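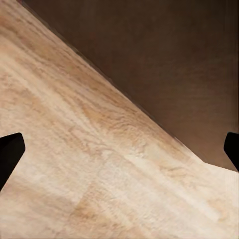 Pale wood and dark brown, 6/20/26

I've been meaning to write about the Ulach clinic for weeks, and then my mother's letter came, so now I'm cross enough to do it properly. She has been waiting for a hearing appointment since last July! Hilde Bosman at the front desk was lovely (she always is) and told me there are almost 400 people ahead of her, and that the Walivitz office, which used to take the overflow, stopped in the spring.

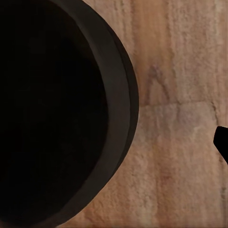 What we're doing now

Gwendolyn Okafor is driving Mom to Clovitz, 30 miles each way, bless her. If you've had a letter too, please write to the county health board and keep a copy.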